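Teaching by hand or by remote control for fiddly PC work?
Posted in Robot Teaching Help, 2021-05-16

I'm getting two arms to take a desktop PC apart and refit the processor and memory. So far I've been guiding each arm by hand and saving the poses. Great fun, but my replays wander by a couple of millimetres, and that's too much near the socket. Would I do better driving them remotely?

Neves

Clavell
Ooh, lovely project! I'd go remote for the close work. When you push an arm around by hand you lean on it without noticing, and the saved pose has your weight in it. I've got 102 remote demos of the same sort of job and the paths are so much cleaner (slower to record, mind, 26 in a good afternoon).

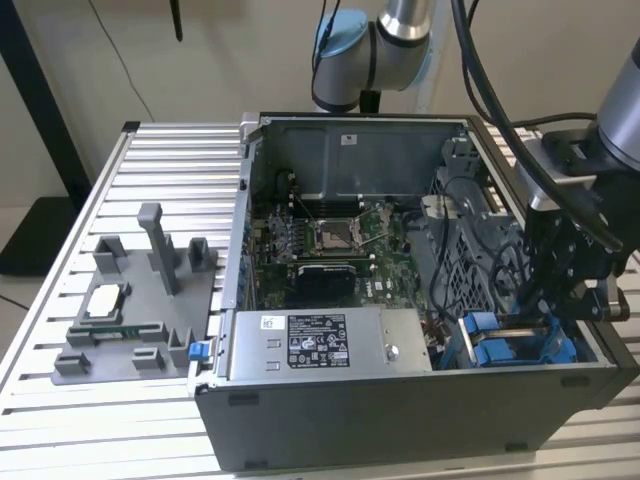

Gripper over the blue drive handles, chip and memory module parked in the tray on the left.

Do print yourself a tray like that one! If the parts always start from the same spot, you need far fewer demos. Start with the drive handles too, they're big and forgiving, and leave the CPU socket until your hands have learnt the controls.

Nalau
by hand works fine for me, just turn the speed down

Zarkach
I mix the two and love it. Hand guiding for the big moves over the case, remote for the last few centimetres. Check the arm's payload setting first though, Neves. Mine was left at 2,000 grams with a much lighter gripper on, and every pose I taught by hand drifted upwards as soon as I let go. Five minutes to fix!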